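Flirnwood Household Handling Project
Progress report on equipment planning and purchases
4 February 2024 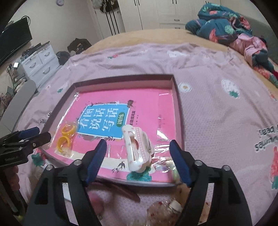

Since our last report, the main work was to decide which equipment we should buy with the second part of the grant, and which equipment we can postpone. We promised you a purchase plan before the end of the winter, and we are now able to present most of it. Two points are still open and they are explained further down.

1. Hand-held grippers

The recording work in homes continues with the hand-held grippers from Nivard. We own four of them. This number was enough in the autumn, when only one home was recorded at a time. Now we would like to have two homes in parallel, with a pair of grippers in each and one spare pair in the office. Therefore we ask to buy 2 more units in this budget period.

We compared the Nivard gripper with a similar model from Kerr. The Kerr model is lighter and the people who recorded with it liked the handle. On the other hand, its finger pads can only be ordered together with the complete jaw, so each worn pad would cost us much more. We decided to stay with Nivard, also for the reason that recordings from two different jaw shapes would have to be processed separately.

2. Finger pads and other small parts

This was the weakest point in our original budget. We planned one replacement set of ridged pads per gripper for the whole year, and this was too optimistic. The household tasks include many thin and slippery things: books in plastic wrap, small clear bags, hair clips, soft fabric. The operators press harder on such objects than we expected, and the ridges lose their grip sooner than on boxes or cups. We have used 13 pads until now. The new plan has a separate line for pads, screws and cables, so that we do not have to take this money from travel again.

3. Objects for the tasks

We keep this line small. Most of the objects belong to the homes themselves, and this is what we want, because bought objects tend to be all new and all of the same kind. We only purchase shallow cardboard trays and some stationery. No change is requested.

4. Robot arms

The arms are the largest position and also the one with the most uncertainty. The offer from Jirix is for two arms with a common controller. The price is inside our limit, but the delivery time is now 21 weeks from the order. If we order in March, the arms will come after the summer, and the first tests with them will be later than written in the project plan. We asked if one arm could be sent earlier and we are waiting for the answer.

There is also the question of the mounting. The bedroom tasks happen at the height of a mattress, and the standard Jirix table stand is made for a work bench. A lower base can be ordered, but it was not part of the first offer. We asked for a corrected offer – with the base, the transport and the installation as separate positions – and will forward it to you when it arrives.

5. Storage and computing

The disks bought last year are filling faster than planned. We do not ask for new money here. We propose to move the remaining amount from the line "office equipment", where we have spent very little, to the line "storage". Please confirm that this is possible without a formal amendment.

6. Risks

The delivery time of the arms is the main risk. A smaller one is that Nivard has announced a revised gripper. If the old pads will no longer be produced, we would need to buy a larger stock before this happens. We wrote to them and asked for a clear date.

7. What we need from you

– Approval for the additional grippers and for the new line for small parts.
– Confirmation of the transfer to storage.
– Your opinion on whether we may sign the Jirix order before the final offer for the low base is available. We would prefer to wait for it, but every week of waiting moves the delivery too.

The updated budget table will be sent separately, together with the Nivard and Kerr offers.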